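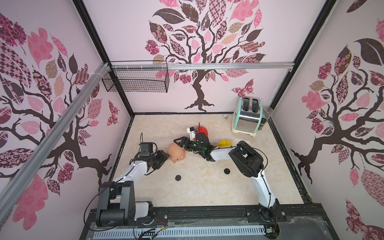 August, a little after 5 in the afternoon

Back on the sourdough crackers today, and I'm writing this up while the last tray cools because I know from experience that if I leave it until tomorrow I'll have forgotten which bowl was which (see the sad page with the onion seed, where I plainly had).

The question was whether the Boyer rye behaves any differently from the Zunden rye when everything else stays put. Same starter, same salt, same olive oil, same slightly bossy oven. Beatrice Massawe mixed both doughs this morning and left me a note saying the Boyer "drinks like a camel," and she's quite right - I had to work in another 10 grams of water before it would roll without cracking at the edges. The Zunden came together straight away and was a pleasure, soft as an earlobe.

Rolled both to setting 5 on the pasta machine. I'd like to try one notch thinner next time, though the Boyer may not stand for it. Docked with a fork, flaky salt over the top, and into the oven on the middle shelf. The Zunden sheet browned evenly. The Boyer sheet bubbled along one side and caught a bit in the corner, but oh, the flavor! Much nuttier, with that malty smell I've been chasing since we started this whole business. I ate far more of the broken ones than I needed to for science.

Tried the caraway on half of each. Too much. Beatrice likes it and I've promised to leave her a bagful, but I'd halve it for anyone who isn't Beatrice.

Next batch: two parts Boyer to one part Zunden, rest the dough overnight in the fridge, turn the tray halfway through. Also want to see if they keep their snap in the Brusteo tins, as the last lot went leathery in the jar and I never did work out whether to blame the lid or the weather.

Starter fed and back on its shelf. We're nearly out of parchment, and the good rolling pin is still at Watimell - would whoever goes over there next please bring it home.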